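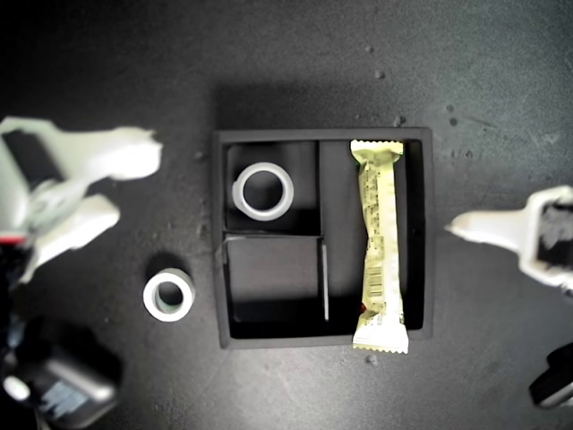 Home Organization for Reluctant People
Wostwood Evening Classes, Summer Session
Handout 4: The Drawer Tray and What Goes Wrong in It
Instructor: Gudrun Nyberg

Reading for this week: the inside of your own kitchen drawer. Bring notes.

1. Where we left off

Last week we emptied one drawer each and sorted the contents into keep, move and why. Several of you reported that the third pile was the largest. Keep it in a bag until Handout 6 and don't let anyone in your household go through it, or it will all be back in the drawer by Thursday.

This week we put things back. You will need a divided tray. Any divided tray will do. Please don't spend more than 19 dollars on one, and please don't buy the expanding kind, which expands when you open the drawer and at no other time.

2. Compartments are a promise

A tray with three compartments says you own three kinds of thing. You don't. You own 34 kinds of thing and a charger for a phone you gave away. The tray will still be filled, and the question is who gets to decide how.

Terms we will use:

Resident. An item with a compartment of its own, used at least once a week.

Lodger. An item that has moved in with a resident and contributes nothing.

Overhang. Any item longer than the compartment it has been put in. The classic case is a snack bar laid in the long slot with one end sticking out over the rim. On a tabletop this is harmless. In a drawer, the overhanging end meets the front panel and you get crumbs in a sealed wrapper.

Stray. An item whose twin is in the tray while it sits outside. Rings and rolls are the worst offenders: one in the compartment, one on the table beside it, same size, same shape. People with strays will tell you they are "basically done."

Vacancy. An empty compartment. See section 4.

3. Method

Put the tray on a bare, dark surface first, out of the drawer. You will see the edges of things better, and you'll see what doesn't fit before the drawer starts arguing.

Place the longest item. If it overhangs lengthwise, try it diagonally in a wider compartment. If it still overhangs, it lives elsewhere. Bending it is not a storage method (see Brodbridge, the class of 2018, the whisk).

Place round things flat. A roll standing on its edge has plans.

Put pairs together. If both halves of a pair won't go in one compartment, move the pair to a bigger one. Splitting them up "for now" lasts until you sell the house.

Food is a matter of conscience. I used to forbid it in the tray. Then I found out that the students who obeyed me were keeping their snack bars in the sock drawer. If you must, give food a compartment with nothing else in it, and read the date on the wrapper when you put it in, while you still want to know.

4. Leaving one empty

This is the hardest part of the course and the one I get the most mail about. Leave one compartment empty for a week. Put nothing in it. Do not put in a battery to see how it feels.

What you learn from the week is what your hand tries to drop there. Write it down each time. At my house the answer was rubber bands, and also, for reasons my husband has declined to discuss, a cork from the Wurneo wedding.

5. Homework

a. Tray filled, one compartment vacant, by next class.

b. A list of everything you caught yourself putting in the vacancy. The record is 40 entries. I would rather it weren't broken.

c. Find one stray and reunite it with its twin. If you can't find the twin, you have a single, and singles go in the bag.

d. Optional: read the Öberg chapter on cutlery, pages 200 and following. It is very thorough on spoons.

Room change next week: we are across the hall, in the room with the cupboard. Please don't open the cupboard.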